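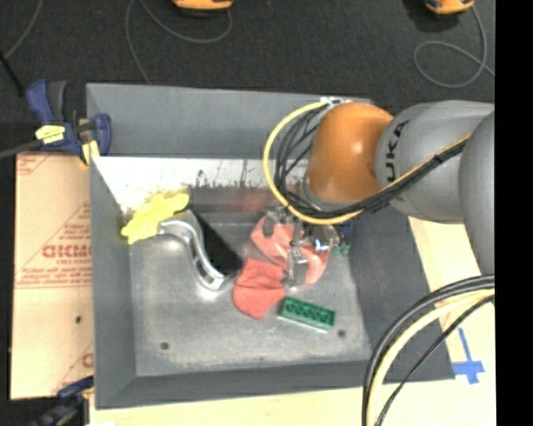
What Is Insurance?

Insurance is a way for many people to share the cost of bad luck. Each person pays a small amount of money. When something goes wrong for one of them, the money everyone paid in is used to help.

A bike story

Picture a town called Menville where 70 kids own bikes. Now and then a bike gets stolen. A new bike costs a lot, and most kids don't have that much saved up.

So the kids make a deal. Every January, each of them puts 7 dollars in a jar. If a bike is stolen, money from the jar goes toward a new one. Kids whose bikes are safe don't get their 7 dollars back. They paid to know that help would be there if they needed it.

Insurance companies work in much the same way, but the jar is much bigger.

Words to know

Premium: the money you pay to have insurance. Some people pay it every month and some pay it once a year.

Policy: the written agreement. It tells you what the company will pay for and what it won't.

Claim: when something goes wrong, you ask the company for money. Asking is called making a claim.

Deductible: the part of the cost you pay yourself before the company pays the rest.

Let's try one

A storm in Menville breaks a family's roof. Fixing it costs 3,156 dollars. Their deductible is 500 dollars, so the family pays that part. The insurance company pays the other 2,656 dollars.

What can be insured?

Grown-ups often insure their cars, their homes and their health. Farmers can insure crops. Stores can insure the things they sell. Some people insure a pet, a violin or a trip.

Why don't all people pay the same?

The company thinks about how likely it is that something will go wrong. This is called risk. A driver who is 17 has not been driving very long, and new drivers have more crashes. Car insurance for a teenager usually costs more than it does for a parent.

Does insurance stop bad things from happening?

No. You still need to lock your bike and wear your helmet. Insurance helps pay for things afterward.

Ask at home

Ask a grown-up what kinds of insurance your family has. See if they can show you a policy, and look for the word "deductible."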